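How to Record a Vocal Demo for Somebody Else's Song

July - by the Clistar desk

So a producer has sent you a track and asked if you'd sing on it. Lovely! I've done this more times than I can keep straight, mostly from a spare bedroom in Dulham, and I still get a little nervous before I press record.

Start by listening. Put the song on while you do the dishes, then again with headphones and the lyric sheet in your lap. I like to mark my breaths in pencil, and I circle any line where the words feel crowded. If the key is too high, write back and say so now - most producers can shift a demo down a step in a minute or two, and they would much prefer that to hearing you strain.

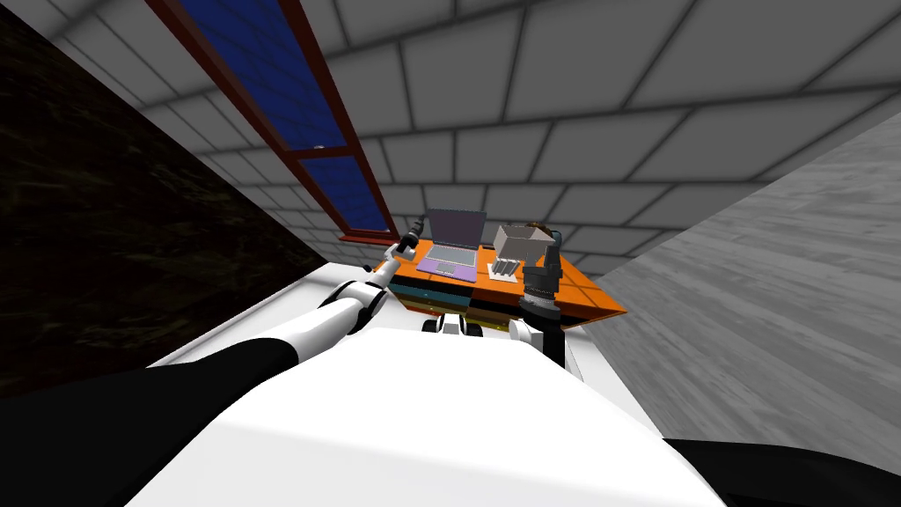 Filed under: Home Recording / Singing

Next, set up your session. Ask for the tempo and for a version of the track without the guide vocal. Drop it in at the very beginning of the timeline and leave it there, so that your files will line up when they go back. My last one for Cheung came in as bounce number 191 (he is a patient man), and the one before that had a different intro, so do check that you're singing over the right file.

Hang a heavy blanket behind you and stand about a hand's width from the microphone. Sing the loudest part of the chorus and turn the gain down until nothing goes red. Then turn it down a tiny bit more, as you will sing louder once you get going. Everyone does.

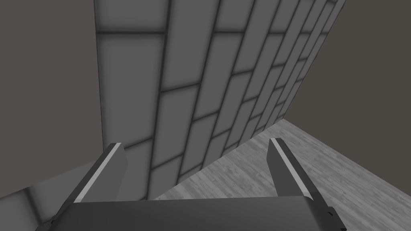 Photo: Vamow

Now sing the whole song 3 times, top to bottom, without stopping to fix anything. Go and have some tea. When you come back, choose the take that feels best and patch the weak lines from the other two. I used to record every line by itself, and it always came out sounding like a person reading a shopping list.

Doubles and harmonies come last. Keep the consonants soft on those, especially the S sounds, or they pile up on top of each other - you can leave them off altogether if you like.

When you're happy, export each part as its own WAV, dry, with no reverb. Put the song title, the part and the tempo in the name. Send a quick rough mix along too, so they can hear what you had in mind for the bridge.

Contact Clistar | © Clistar | Back to top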